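Ticket 3751: Ulleo heating app keeps dropping the back room
Opened by Asabe Usman
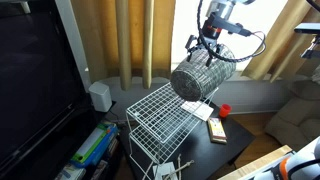 Right, so I've finally got round to logging this properly instead of moaning about it on the phone. The back room thermostat (the Ulleo one, put in when we had the Bernent boiler fitted) goes offline in the app every evening and the room just sits there getting colder. The hall and upstairs ones are fine!

What I see: the little dot goes grey, the app says "last seen 4 hours ago", and if I try to nudge the temperature up it spins and then forgets what I asked for. The thermostat itself still lights up when I tap it, and turning it up by hand does fire the boiler.

What I've tried so far:

New batteries. No change, and those were decent ones.

Turned the hub off and on. Worked until teatime, then grey dot again.

Deleted the back room from the app and added it again. This took me three goes as it kept stopping at 60 per cent. Got there in the end, lost all my schedules, still dropped off that night.

Moved the hub from the cupboard under the stairs to the hall shelf. Signal for the back room went up to 50, which your help page calls "fair". I was quite pleased with myself, but no.

Update, Saturday, 8.15am
Your chap on chat asked whether anything new had gone in near the hub. I said no, then remembered the Lindqvist extender we bought in November for my son's games. It has a night mode that changes channel by itself in the evening (who knew?). I've switched that off and left everything else alone.

Update, later in the week
Four nights and no grey dot. I'd still like to keep this open please, as it behaved itself for a bit after the hub restart too. Also, is there any way of getting my old schedules back? The Brusley house on my account still has its own, so could those be copied across? I really don't fancy typing them all in again.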